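April, bench log, Irmont workshop
Seat foam and stacking chair trial, continued

Started 9:40. Four seat pads cut from the Skestero sheet, all from the same end of the roll. Edges trimmed with the long blade, no hot wire this time. Pad 2 has a slight taper toward the front -- kept it in, noted on the tag.

Static load first. Each pad under the flat plate for 30 minutes, then released and left for 6 before measuring. Pads 1 and 3 came back to within the tolerance on the sheet. Pad 4 stayed low at the rear left corner. Turned it over and repeated, same corner. Looks like the foam, so the plate is cleared for now. Pad 2 not used for the average.

Adhesive: Dolan spray on 1 and 3, Warano brush-on on 2 and 4. The brush-on takes longer to tack but can be repositioned. The spray grabbed at once and pad 1 sits slightly off center. Next time mark the centerline on the shell before spraying, chalk is fine.

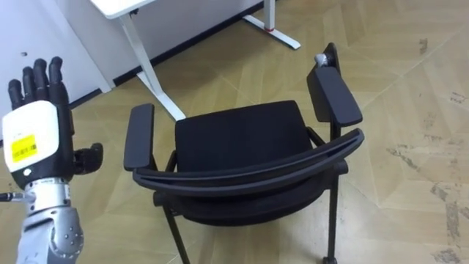
Black stacking-style chair, from above and behind the backrest.

Cover fabric. Lot 524 frays more than the last lot along the cut edge. Tried a wider hem allowance on one cover and it held, but the corners bunch under the staples. Relief cuts at the corners help. Keep them short of the staple line. Old template is now wrong for this lot; pencilled the new allowance on it, needs a proper redraw.

Stacking check at 14:15. The padded seats raise the stack pitch and the top chair leans forward a little. Thinner front edge would fix most of it -- the taper on pad 2 may be useful after all. Did not try it with the cover on.

To do:
Recut pad 4 from the other end of the roll
Peel test on both adhesives after a full cure
Ask supplier about the lot 524 selvage
Replace stapler spring, misfiring again
Measure stack pitch with tapered pads, covers fitted

Stopped 16:50. Pads 1 and 3 left under light weight on the back shelf, do not move.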